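Balón de baloncesto Lulham Clokberg, interior y exterior
Ref. 853
Tallas disponibles: 6 y 5
Ficha revisada el 13/9/24

Os cuento primero cómo llegué a este balón, porque en la tienda me lo preguntáis mucho y así lo dejo escrito. Yo entreno a un equipo cadete femenino y llevo media vida comprando balones que prometen servir para todo. Unos botan de maravilla en parqué y en la pista del parque se quedan pelados antes de Navidad. Otros aguantan el cemento que da gusto, pero las jugadoras me dicen que es como tirar con una sandía (palabras textuales de mi base titular, que no se calla una). El Clokberg me lo trajo Yiran Kong, que lleva la parte comercial de Lulham en esta zona, y me lo dejó en el mostrador diciendo que lo probara sin prisa. Pues sin prisa ha sido: llevo con él más de dos temporadas y sigue en la bolsa de los entrenamientos.

El tacto
Es cuero compuesto, ni piel natural ni goma. Recién sacado de la caja resbala un poco, os aviso, y hay quien lo devuelve por eso cuando con unos cuantos entrenamientos se le pasa. El grano es fino y los canales son bastante profundos, así que al recibir encuentras la costura enseguida y colocas los dedos casi sin mirar. A mí para los tiros libres me encanta. Para jugar al poste bajo, con las manos sudadas y alguien colgado del brazo, también se sujeta bien, aunque ahí he tocado balones mejores (y bastante más caros, todo hay que decirlo).

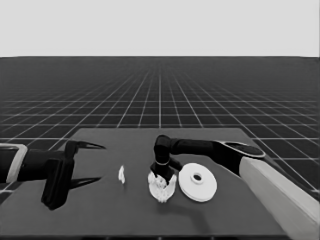

El bote es vivo, pero no loco. Si venís de un balón de goma vais a notar que sube un pelín menos, y al principio las crías se me adelantaban en el cambio de mano por la espalda. En un par de entrenamientos se les olvidó. En parqué el sonido es seco, de los que a mí me gustan, y en pista exterior suena algo más hueco. Con frío pierde presión, como todos – en marzo, con las mañanas que tenemos por aquí, toca darle un poco de aire antes de empezar.

Qué talla pedir
La talla 6 es la que usan los equipos femeninos desde infantil y también las mujeres adultas. La 5 es para minibasket. De talla más grande no hay por ahora en este modelo, y mira que se lo he pedido veces a Yiran. Si jugáis con balón sénior masculino os recomiendo mirar el Nørgaard, que lo tengo en otra ficha y es de un estilo parecido, con el canal algo menos marcado y una cámara que pierde aire más despacio.

Si es para un regalo y dudáis, preguntad en qué categoría juega. La edad engaña mucho, que hay niñas que suben de categoría antes de tiempo, y el balón equivocado acaba en el trastero.

Inflado y cuidados
El balón se envía desinflado para que ocupe menos en el paquete. Dentro vienen 2 agujas, y os pido por favor que las mojéis antes de meterlas. ¡No sabéis la de válvulas que me llegan rotas por meter la aguja en seco y con prisas! La presión recomendada está impresa junto a la válvula. Si no tenéis manómetro, el truco de toda la vida: lo soltáis a la altura de la frente y tiene que volver más o menos a la cintura.

Para limpiarlo, un trapo húmedo y ya está. Nada de lavavajillas ni de toallitas con alcohol, que se comen el agarre. Y no lo dejéis en el maletero en agosto, que lo he visto yo con estos ojos: un bulto en un lado y a la basura. 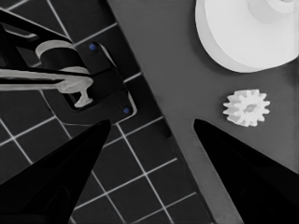
Puntas negras de la pinza y suelo oscuro de baldosas cuadradas.

Dónde lo usaría y dónde no
En pabellón, siempre. En pista exterior lisa, de las pintadas, también, y es donde más le saco partido en verano. En asfalto rugoso o en cemento viejo, de ese que te deja las rodillas como un mapa, se puede jugar, pero se va a gastar mucho antes. Para eso os sale más a cuenta uno de goma y guardar este para los partidos. El color aguanta bien; el logotipo, regular. El del mío ya casi no se lee y bota igual que el primer día.

Un detalle que a mí me importa y a lo mejor a vosotros os da lo mismo: los canales son negros y el contraste con el naranja es fuerte, de modo que al tirar se ve muy bien si el balón sale girando hacia atrás o si va torcido. Para corregir la mecánica a las pequeñas lo uso muchísimo. Les digo que miren las líneas y ellas solas ven que la mano de apoyo está empujando de más.

Pedidos para clubes
A partir de 5 unidades os hago precio de club, se pueden mezclar tallas. Escribidme antes con el nombre del equipo y os mando presupuesto, que desde el carrito no se aplica el descuento. También puedo marcar los balones con las iniciales del club o con un número (tarda un poco más, contad con ello si vais con la temporada encima). Los marcados no admiten devolución salvo defecto de fábrica.

Qué viene en la caja
Balón Lulham Clokberg en la talla elegida
Agujas de inflado
Hoja con las instrucciones de la cámara y la válvula

La bomba y la bolsa de red van aparte. Tengo una bomba pequeña de doble acción que cabe en el bolsillo lateral de cualquier mochila, preguntadme y os la añado al mismo envío.

Si os queda alguna duda, llamad por la tarde, que por la mañana suelo estar con el almacén y no oigo el teléfono. Y si estáis cerca, pasaos por la tienda: hay uno inflado junto a la entrada para que lo botéis todo lo que queráis antes de decidir.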